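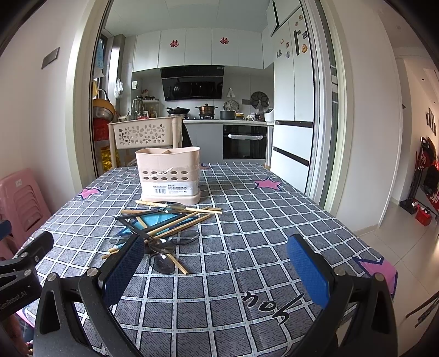
Utensil storage, continued from last week's posts on the hob wall. The question this time is what to do with everything that gets eaten or served with and isn't a knife or a fork. I tipped the lot out on the dining table, on the check cloth with the pink stars, and put the beige caddy at the back so I could look at one against the other. Bamboo chopsticks, soup spoons in see-through plastic, a flat tool with a black rim and a blue middle, a teal lid that I haven't matched to anything yet.

The test I use for a caddy is dull. Put the longest thing in it, let go, see if it tips. Then put the shortest thing in it and see if you can get it out again without turning the caddy over. Most fail the second part.

Chopsticks are the awkward case. They are long and light and they go in wet, whatever anyone in the house claims. Thin end up or thin end down is a real decision. Thin end down puts the part that goes in your mouth in the puddle. Thin end up means everyone handles the part that goes in your mouth. I store thin end up and tell people to pick them from the middle.

Holes in the front of a caddy let air in. They do very little for drainage unless there are holes in the base as well, or a tray under it. Check the base before you buy. If it's solid, you have bought a cup.

Bamboo, for those who asked in May: wash, shake, stand, leave. No soaking. The dishwasher won't ruin them in a week but the ends go furry and after that they hold stains. Once the ends are furry, bin them. Sanding is a waste of an evening, and I've wasted one.

Matching pairs. I don't. All the bamboo ones I buy now are plain and the same length, so any two make a pair. I used to own painted ones and spent more time sorting than eating.

Plastic spoons are a different job. They nest, which saves room and traps water between the bowls. Two nested spoons put away damp will still be damp the next day. Alternate them, one bowl up, one bowl facing out, and the problem goes away.

See-through spoons also show every scratch. A scratched one isn't dangerous in itself, but it goes cloudy and it's harder to tell whether it's clean. I keep the cloudy ones for measuring out rice and dried beans.

Label question. Take the label off the caddy before its first wash. If you leave it on, the water gets under the edge and you have grey glue for years. Warm air from a hairdryer, start at a corner, pull slowly and low. Whatever stays behind comes off with cooking oil and then washing-up liquid. I have left labels on plenty of things out of laziness and regretted each one.

Divided compartments. My rule is by length first and by use second. Everybody does it the other way round, serving things here, eating things there, and then the tall ones hide the short ones. Tall at the back. Short at the front. If a thing is both short and rarely used it shouldn't be in the caddy.

Raimonds Grigaitė replied to the last set asking why I don't use a drawer like a normal person. Fair. A drawer is better for metal cutlery. For chopsticks and spoons that come out at every meal I want them upright, within reach, and somewhere they can finish drying. A drawer does the first meal of the day well and then you're putting damp bamboo in a closed box.

He also asked for measurements. The drawer I'd otherwise use is 265 mm deep on the inside. Plenty of cooking chopsticks won't lie straight in that. They go in diagonally and then nothing else goes in at all.

Other caddies I've had through here, in order of how long they lasted.

Clunora, the steel one. Well made, heavy, doesn't tip. One open space inside, so everything leans the same way and the spoons slide under the chopsticks. Fine if you only own one kind of thing. Gave it to my sister for wooden spoons and it suits them.

Petari, wall-hung, suction. Held for 2 days empty. I loaded it on the third morning and it was in the sink by lunch. I cleaned the tile with spirit and tried again with the same result. The tile is slightly textured, which may be the whole reason. If yours is glossy, try it, but put nothing breakable underneath.

Kinnunen, ceramic, glazed. Nicest to look at and the easiest to clean, since you can get a whole hand in. No drainage whatever. There was a ring of brown water in the bottom each week and I got tired of it.

Zarkel, the narrow plastic one. The dividers lift out, which I liked, and they also lift out when you pull a spoon, which I liked less. Would have been fine with a clip.

Position in the kitchen matters more than which one you get. Keep it off the end of the counter nearest the hob. Oil mist settles on anything upright, and you won't notice on bamboo until it feels tacky. Next to the sink is good for drying and bad for splashes. I've gone back and forth and I now keep mine on the dining table during the day. It's a few steps from the kitchen door and the people laying the table stop asking where the spoons are.

On the table it needs something under it. A folded cloth soaks up the drips and then stays wet. A saucer is too small. I use the lid of a baking tin that lost its base. It isn't pretty. It gets emptied every evening when the table is wiped.

Tablecloth people: a checked cloth hides drips very well and hides rice grains not at all. Wipeable, if there are children. I'm not getting into fabric again after the last thread.

Sorting method, for the person who wanted it step by step. Empty everything out. Pull out whatever hasn't been used since the last time you emptied it. Wash the caddy while it's empty, with a bottle brush, into the corners. Dry it properly. Refill by length. It takes less time than reading this.

The pile you pulled out goes in a box somewhere else in the house. If you go and fetch something from it within the month, that thing has earned its way back. The rest can go. Orphan lids get the same treatment and so far very few of mine have been fetched.

Flat tools are the remaining nuisance. Anything wide and thin takes up a whole compartment by itself and leans on its neighbours. If it has a hole, hang it. If it doesn't, it goes in the drawer, flat, with the tin opener.

How often to wash the caddy itself: once a week. I know. Most people never do it. Run a finger round the inside bottom corner of yours and then decide.

For limescale, vinegar and warm water, half an hour, then rinse. Don't use boiling water on a plastic caddy. I warped one that way and it has rocked ever since. It now holds pegs.

A few replies in one go. No, I wouldn't put sharp knives in with the spoons. Yes, you can cut a hole in the base of a solid plastic one, with a hand drill and a wood block behind it, slowly, and take the burr off afterwards. No, metal chopsticks don't need any of this, though they are noisy and they slide about.

Someone wanted to know how many chopsticks to keep out. Enough for the people who normally eat here, plus two spare pairs. The guest ones live in a long tin on top of the fridge. A crowded compartment doesn't dry, and if you have to wiggle one loose there are too many in it.

Someone else wanted silica gel packets in the compartments. They're for closed boxes. In an open caddy they are trying to dry the room.

Next posts will be on the cupboard with the pan lids, once I've emptied it. Measurements of the shelf heights are welcome if you have the same sort of tall wall units. Mine has 300 mm between shelves and I think that's too much for lids and too little for the stockpot.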